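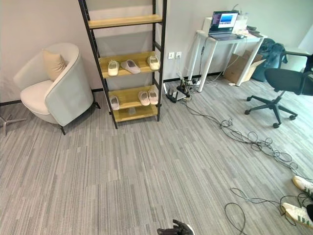 Hausschuhe im Regal, Kabel auf dem Teppich: So sieht es bei uns im Büro aus.

Ordnung rund um den Roboter ist bei mir ein Dauerthema, und ein paar Regeln haben sich wirklich bewährt! Vor jedem Lauf schaue ich zuerst auf den Boden. Lose Schlingen kommen an die Wand — am liebsten mit Klettband, das bekommt man auch schnell wieder ab. Mehrfachstecker gehören nicht in den Fahrweg, und wer zuschaut, trägt feste Schuhe und bleibt draußen aus dem Greifbereich. Den Not-Halt teste ich jeden Morgen (dauert keine Minute).
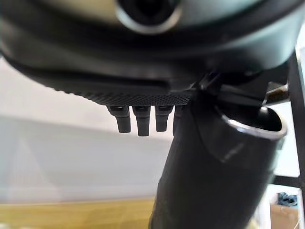 Greifer aus der Nähe, mit geriffeltem Streifen und kurzen schwarzen Stiften.

Beim Greifer gilt: erst Strom weg, dann Finger ran. Ich wische mit einem trockenen Mikrofasertuch, in die Ritzen komme ich mit einem weichen Pinsel, und Sprühreiniger bleibt im Schrank. Alle 4 Wochen prüfe ich die Schrauben und schreibe das Datum in ein kleines Heft von Koller. Seit April hängt da auch ein Bleistift dran, der war nämlich ständig weg.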